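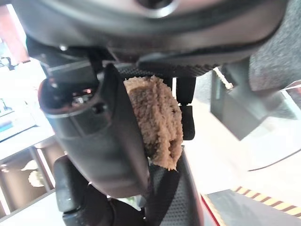

**Figure 7.** Wrist view with a tan, nubby-textured object held between the fingers. The mesh pad on the lower finger is visible, as is the striped tape at lower right.

### 4.3 What the student logs do and do not show

The Sitstead course project collected 1064 grasp attempts over one term, using the Flistik controller with its default settings. Twelve student teams took part. Each team wrote its own log and decided for itself when a grasp counted as a success, and we think this weakens most of the numbers the teams reported.

Figure 7 illustrates the problem. The object is plainly in the grip, with contact on the left and lower sides, and several teams would have marked a view like this as a success on sight. But a single view says nothing about whether the object stayed put once the arm moved. The course handout asked for a hold of 15 seconds. Only seven teams recorded hold times at all, and two of those seem to have filled them in afterward.

Soft items raise a second doubt. The teams using the Poswood object set often wrote that fuzzy and looped surfaces were "easy," and credited the finger pads. We are not convinced. A soft object gives way when squeezed, so a badly centered grasp may still look fine from the wrist. No team tried the same objects with the pads removed, and without that test the pads should get no special credit.

The wrist camera itself may also have flattered the results. Much of the view is taken up by the housing and fingers, and the side of the object facing away from the camera can't be checked. Teams scored from this view alone – the outside camera was used mainly for the final presentations – and we found no log in which the two were compared.

An earlier report on the Villanueva club project claimed that student scoring was "good enough" for ranking controllers. Our reading is more cautious. The logs are useful for finding odd failures and for teaching students how to keep records. We would not use them to rank anything until a second person has scored the same attempts without seeing the first set of marks. We therefore leave the team success rates out of Section 5 and report only the attempts with a recorded hold time.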